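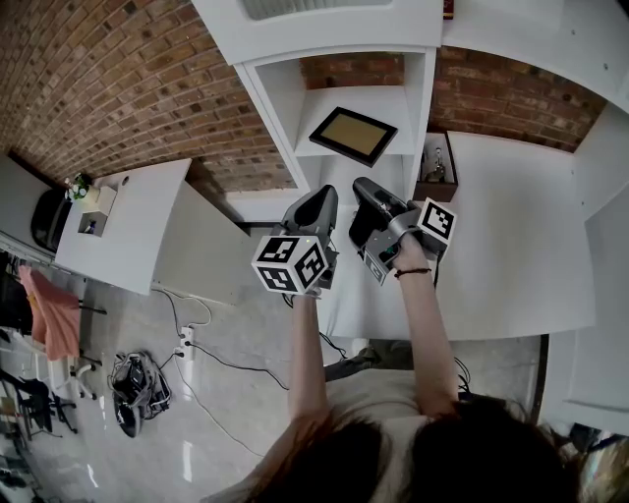 Larkstead data collection, weekly meeting
Sunday, February 23, 2025

1. Count. 400 demonstrations held for the shelf task. Seven rejected at review — marker tracking lost on one gripper.

2. Desk station. Two-handed takes to continue with the hand-held grippers. Marker cubes to be checked before each session.

3. Labels. Breltar format agreed. Pauses over five seconds to be trimmed.

4. Training. Next run on Siva once item 3 is closed.

Meeting closed.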